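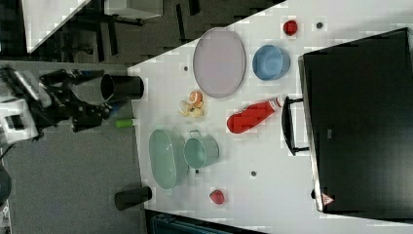 Play food is a class of children's toy made to resemble fruit, vegetables, bread, prepared dishes and packaged groceries. It is usually sold alone or with small pots, plates and baskets, and is used in pretend cooking, shopping and restaurant games. Common materials include wood, molded plastic, felt and papier-mâché.

History

Miniature foods were first made for dollhouses, where painted plaster hams and fish were glued to their plates. Larger pieces that a child could hold came later, as toy kitchens grew to child height. The Birkett company began as a maker of shop window displays and turned to toys when demand for wax fruit fell. Its first catalog listed seven items, all of them vegetables. The rival firm Cludell introduced pieces that could be pulled apart and rejoined — a loaf in slices, an egg in two halves — and this type remains widely sold.

Use in education

Preschools use play food to teach the names of foods, sorting and turn-taking. The educator Oda Dahlgren recommended that sets include dishes eaten in the children's own homes, and her guide to the play kitchen was adopted by nursery schools in Rendeno. Ewurabena Sarpong later extended the approach to market games, in which children set prices and make change.

Safety

Small parts present a choking hazard to children under three. Pieces with hook-and-loop fasteners should be checked for loose patches, and felt items should be washed by hand.

Collections

The Rendeno Toy Museum holds 3,327 pieces of play food, of which over 100 are on display. The core of the collection was given by Randi Berge and consists mainly of early Birkett fruit in its original boxes.

See also

Dollhouse
Toy kitchen
Food model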